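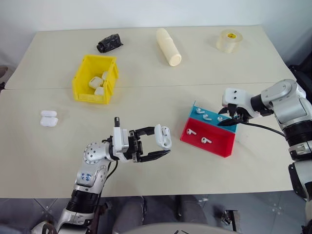 TRENOTCOMBE, 2023-10-01

Households in Trenotcombe will have to take soft plastics to a drop-off point at the Stanciu Road transfer station after the shire ended its kerbside trial.

The trial let residents put bread bags, cling wrap and bin liners in a tied bag on top of the yellow-lid bin. It covered 62 streets on the east side of town and ran for eight months.

Waste services manager Delia Voicu said too many of the bags were splitting in the truck.

"Once the film gets loose it wraps around the sorting screens and the line has to stop while someone cuts it out," she said. "We were losing 47 minutes on a normal shift. The contractor put up with it for longer than I expected."

The contractor, Judex, handles recycling for Trenotcombe and neighbouring Trokcombe. Trokcombe did not take part in the trial, but its recycling goes through the same plant.

Disposable cups will also come off the list of accepted items. Paper cups with a plastic lining were allowed in the yellow-lid bin under the old guide, and foam cups were not. Ms Voicu said the rule had confused people and both kinds would now go in general rubbish. Lids made of hard plastic can still be recycled.

Packing tape should be pulled off cardboard boxes where it comes away easily. Small strips left behind are fine. Whole or part-used rolls of tape go in general rubbish, including the cardboard core if it can't be removed.

Liviu Radu, who runs a takeaway shop on the main street, said he goes through 16 sleeves of cups in a busy week and would have liked more notice.

"I only changed over to the paper ones in autumn because the old guide said they could be recycled," he said. "They cost more. I've still got a storeroom full of them."

The shire said food businesses could ask for a larger general rubbish bin at no extra charge until the end of December. Requests need to be made in writing.

Councillor Sorin Nedelcu voted against ending the trial. He said the shire should have tried thicker collection bags first, and that older residents without a car would find it hard to get to the transfer station. A motion to look at a second drop-off point near the library was put off to the next meeting.

The drop-off cage is to the left of the weighbridge and there is no fee to use it. Bags must be empty and dry. New bin guides will be delivered with the next rates notice.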